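Home | About | News | Purchasing | Careers | Contact

Caltolholm sets budget for first robot workstations

Last updated: July 2023

Caltolholm will buy two double-arm robot workstations for its order-packing centre in the coming financial year, the company said. The purchase follows a review of how small, mixed goods are handled on the packing floor, and it is the first time the company has set aside capital for robots.

The budget covers the arms, tables, floor plates, cabling, simulation software and staff training. Installation is priced separately and will go to tender once the floor layout is settled.

"We wanted to know what we were paying for before we signed anything," said Huw Bellis, head of operations at Caltolholm. "A brochure tells you how much an arm can lift. It doesn't tell you how it will go with a desk calendar, and we ship a lot of desk calendars."

The layout was worked out in simulation with Karam, a planning firm hired for the review. Karam modelled a workstation at full size and ran it on items of the kind found in the company's gift and stationery range. In all, 568 simulated runs were completed across 17 product types. 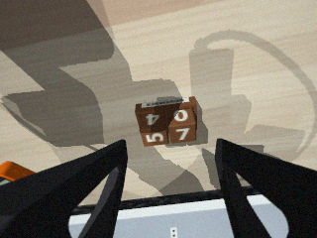
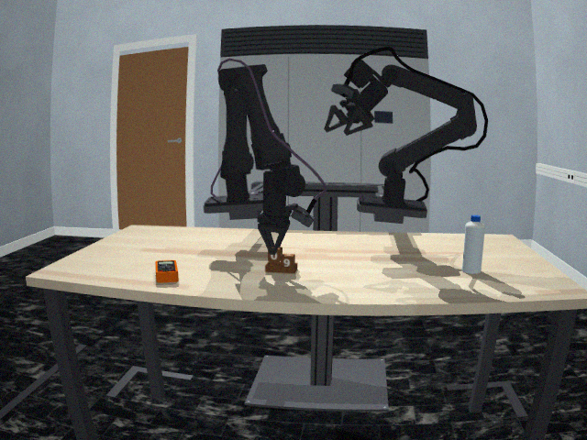

Simulated views of the planned workstation, with a block calendar on the table in each.

Lleucu Prothero, who led the work for Karam, said the runs were used to compare gripper styles, table sizes and the spacing between arms.

"Reach was the main thing," she said. "If the arms are mounted too far apart, you lose the middle of the table and end up paying for a bigger model. We could move things around on screen for very little money."

Caltolholm has set a ceiling of 4,000 hours a year on paid support across the two workstations. Spare gripper fingers and replacement cables will be held on site and come out of the maintenance budget.

Suppliers are asked to quote for purchase and for lease. Quotes should list software licence fees by year, and should show freight as its own line. Labour for commissioning must be included. The company will not accept quotes that bundle training with the warranty.

Colin Sugden, finance manager, said no decision had been made between buying outright and leasing.

"Leasing costs more over the full term but it leaves us room to change models," he said. "We'll look at both when the numbers are in."

No packing jobs will be cut as part of the program. Staff who want to train as workstation operators can put their names down with their shift supervisor.

Supplier documents are available from the Caltolholm purchasing office.

Media contact: Arwel Owen, Communications, Caltolholm

© Caltolholm. All rights reserved. | Contact us | Back to top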